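Fine-tuning is not a debugging tool

I've now sat through three Flumix demos and read the documentation twice, so I feel I'm allowed an opinion. Mine is that the planner is decent and the claims made for it are silly.

The pitch goes like this. You collect some teleoperated episodes on your two arms, you feed them to the policy trainer, and the "task layer" on top works out the order of things. Put the bottles in the bin, say. You type that in, and the software decides which arm, which bottle, which approach. If it goes wrong, collect more episodes. That last part is where I start grinding my teeth.

We ran it for most of January on the bench setup, bottles and a bin, about as plain a task as you can give it. The headline number at the end was 59 percent over all runs. I was told this was promising. I asked what the other 41 percent looked like and got a loss curve.

So I went through the logs myself, which took a whole Monday and more coffee than I'd like. Flumix writes everything into one stream, so perception, planner and servo commands all land in the same file with three different clocks. Once I had lined them up (a script, not pretty, I'll post it if anyone asks) the failures were much less mysterious than the loss curve suggested. A good share of them were the detector being very confident about a clear bottle in the wrong place. Clear plastic on a white tabletop is a rotten thing to hand a depth estimate, and the only parts it really holds on to are the cap and the label. The planner then did a perfectly sensible job of planning a grasp on thin air.

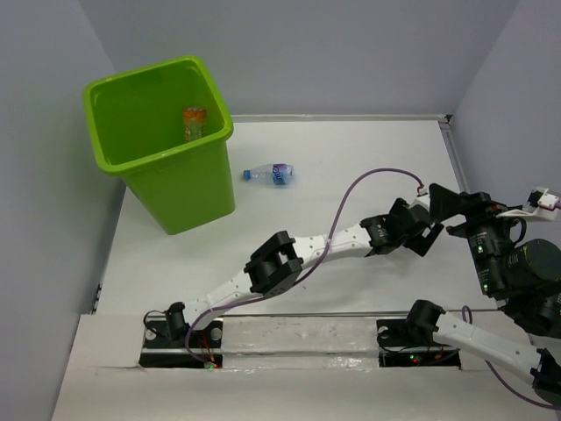
What more data did and didn't fix

We did go and collect more, because that was the official advice. We ended up with 1,085 episodes. Upright bottles got better. Bottles lying on their side hardly moved, and I don't see why anyone expected them to, given that the pose coming into the planner was still wrong by more than the jaws could forgive.

What did help was dull. I put a check between perception and planning: if the pose estimate jumps between consecutive detections, wait and look again. It's 17 lines. It costs a little time on each pick and it got rid of most of the grabs at nothing. I also made the planner treat the bin as a solid box with an open top, where before it was a target point with a radius. The arm had been cutting the corner on the way in, and the rim doesn't care how good your policy is.

The two-arm part I trust even less. Flumix says it coordinates. As far as I can tell from the logs, it locks one arm while the other moves and calls this coordination. I've got no objection to locking, I'd have done the same, but I wouldn't have put it on the front page.

Basberg, which we tried before this, at least let you replay a single stage with recorded inputs. I miss that every day. In Flumix, you rerun the whole thing or you guess. I filed a request for it and was pointed to version 8, no date given.

I'm keeping the planner for now, with my check in front of it and the retry logic turned off, because the retry logic hides failures by counting the third attempt as a success. With it off our number will probably drop. I'd still like to see it before we collect another episode.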